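Outdoor rover, teaching by remote drive: how slow is too slow?

Forum: Wheels and Tracks > Teaching and Teleop

zorica_m
29 Nov 2022

Hello all, and sorry in advance for the length, I never did learn to write a short post. I've been teaching our delivery rover (the Trutero, the four-wheeled one, not the older model) to cross a big paved plaza by driving it myself with a gamepad and letting it learn from my runs. We have 40 good drives so far, all in clear weather, and on most of the plaza it now copies me very nicely. Where it lets me down is shadows. It slows, it wiggles, and now and then it steers around a dark stripe on the stones as if somebody had dug a trench there!

The worst spot is on the side with the big light slabs, where the long shadows cross each other. I drive straight over them without a thought, and I had hoped that would be lesson enough. There's also some rough, broken ground off to the right on that side, and I do steer well clear of that, so I suppose from the rover's point of view I'm sending mixed messages about dark things on the ground.

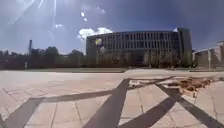 How many demonstration drives does a shadow problem like this usually take to fix?

Fewer than you'd fear, as long as they differ from each other. We fixed ours with 22 extra drives spread over the day, so the shadows fell a different way in each batch. Repeating the same line at the same hour did next to nothing for us.
(answered by padlock_ann)

zorica_m
Thank you, Ann, that's a very kind number. I was picturing weeks of it. I've been going out at the same hour every time because that's when the plaza is quiet, so I think you may have put your finger on it already.

slowgear
I'm going to be the grump and say I don't think it's only the shadows. How do you drive? If you creep up to a stripe and hesitate even a little, the rover learns the hesitating. I watched back 33 of my own runs in October and I was lifting my thumb at every single dark edge, and I'd have sworn to you I wasn't. Your hands do things you don't know about.

zorica_m
Oh dear. I just went and looked at my throttle trace and yes, there's a little dip. Not everywhere, but it's there.

henao_anibal
Aníbal Henao here, I do the teleop training at Angelovski. I'm half with slowgear and half not. The thumb dip is real and everybody has it. But there's a second thing, and it's glare. When you drive toward the sun, the whole picture goes milky and the slab joints look very different from how they look on the way back. Have you been teaching both directions?

zorica_m
Both directions, but far more going out than coming home, and home is the sunny way on one of the legs. It's the stretch with the gray slabs, where the grass comes to a point near the big boxy building. The sun sits high and right in your face, and you get a hazy streak down the left of the pavement. I find it hard to drive there myself, never mind the rover.

henao_anibal
Then I'd bet that leg is where you should put your next batch. What I give new drivers is this, and please take it as a starting point and not as gospel:

1. Do one slow lap with the recording off, just to get your thumbs settled. Have a sip of coffee. People drive terribly in the first few minutes.

2. Teach the leg away from the sun first, at one steady speed, and keep going over joints and stains as if they weren't there.

3. Turn around and teach the same leg into the glare, same speed, same line. If you can't see well enough to be sure of yourself, stop and throw the run away. A guess is a bad lesson.
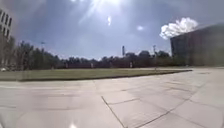
4. Finish with a few rescues. Let the rover drive, and when it starts to drift, take over gently and bring it back. Save the part from the takeover onward.

padlock_ann
Number four is where we got the most for our time, for what it's worth.

slowgear
And I'd skip number four completely until the plain driving is clean. If your corrections are jerky you're teaching jerky. I know Aníbal and I will never agree on this one, we've been at it for years.

henao_anibal
We have, and I still have the emails!

zorica_m
Please carry on, both of you, I'm learning a lot. While I have you, may I ask about ground markings? We have a round manhole cover on the route, and a worn white line that runs off at an angle beyond it, with the curb and the grass past that. I want the rover to roll over the cover and mostly keep to the open side of the line. My trouble is that I've been careless, and on some drives I went over the cover and on others I swung around it for no reason I can remember.

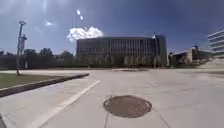 So now it does a sort of half swerve, as if it were averaging the two of me. Should I delete the swerving drives, or will enough straight ones drown them out?

slowgear
Delete them. Averaging is just what it's doing.

padlock_ann
I'd keep the files but leave them out of training. We use Cuteck for sorting drives and it lets you tag them, so a run that's wrong at the cover can still be used for the rest of the route. Sasard has a tagging screen too, though I never warmed to it.

henao_anibal
Agree with Ann. Cut out the swerve and keep what's either side. And decide on one rule before you pick up the gamepad again. I write mine on a sticky note.

zorica_m
Sticky note it is. I had 3,117 saved clips to look through (we chop the drives up small, which I now slightly regret), but the ones with the cover in them were easy enough to find. They're tagged and set aside.

The last leg is the one I'm happiest with, so let me end on some good news. It's the long sidewalk with the curb and the lawn on the left and the white stripe on the right, heading for the shady part under the curved building. It's a pleasure to drive because everything points the same way. 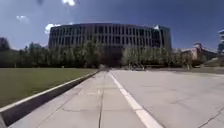

I had been holding the center seam like a railroad track, though, and slowgear's remark about hands made me wonder whether I should wander a little on purpose, so the rover sees what it looks like to be off to one side and come back.

slowgear
Wander, yes. Smoothly, please.

henao_anibal
Which is my number four with a different hat on, my friend.

slowgear
It is not. She's driving the whole time, there's no takeover. But fine, I'll give you half.

zorica_m
I'll take that as permission from both of you. Plan for the next outing is the glare leg first, then the sidewalk with some gentle wandering, and an afternoon batch for the shadows as Ann suggested. I'll post the throttle traces here when I have them, thumb dips and all.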